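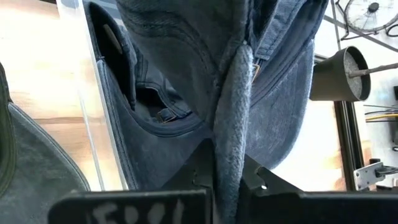

Honbridge hat-packing cell

29th April – by Maribeth Fajardo

The Honbridge hat-packing cell is a tabletop robot workstation used by Pemora for learning to pick up caps and brimmed hats and put them into storage bins. It is best known for its upkeep routine, written by Lungile Mnguni, which has been copied by small workshops well beyond Honbridge. Soft goods are a wonderful challenge for a two-finger gripper: a hat never sits the same way twice!

Layout

The cell is built on a strip-wood tabletop with a frame of black slotted bars behind it. Hats, a clear plastic bin and its lid share the work surface. The gripper carries a small wrist camera that looks along the fingers, so the operator sees the fabric from very close up at the moment of the grip.

Finger care

The fingers do nearly all the hard work, and they get most of the attention. Under the Mnguni routine they are checked every 3000 grips:

Wipe both inner faces with a dry cloth and pick out any lint.
Close the fingers slowly on a paper strip and pull. It should drag evenly from base to tip.
Check the finger screws, then open and close the gripper 15 times with nothing in it.
Finish with a test grip on a worn denim cap.

Denim is a favorite for that last step. A frayed edge sheds fuzz into the gap, and a brim is stiff enough to twist the whole cap if the fingers meet it off center. Metal buckles are treated with respect – a hard pinch on one can nick a finger face.

Resetting the table
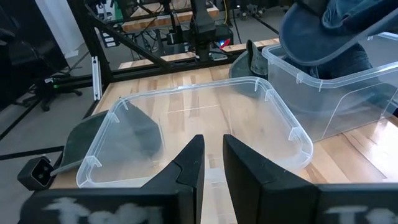

Gripper above the bin lid, with hats on the table and in the bin.

A clear lid is one of the trickiest things in the cell. Wood grain shows straight through it, its ridged rim throws back highlights, and a hat lying partly underneath looks hazy and gray-green where the plastic covers it. Mnguni's notes call for a lighting check before each run, with glare on the tabletop compared against a saved view. The camera is then realigned if the fingertips have drifted from their stored position. A full reset takes 40 minutes, and regulars speak of it with real affection.

Replacement parts

Finger pairs are sold as the Faklow 201 set. They are swapped together, never singly, and the closing position is taught again afterward.

Comments

Leonidas Politis: The paper strip trick is great. Found a loose left finger on my first try!

Eftychia Karamanlidis: Does the test grip have to be denim? We only have felt hats in the shop.

Hazem Kabbaj: @Eftychia felt works fine, just go over the fingers again with the cloth when you're done.

Filed under: Robot cells, Grippers, Maintenance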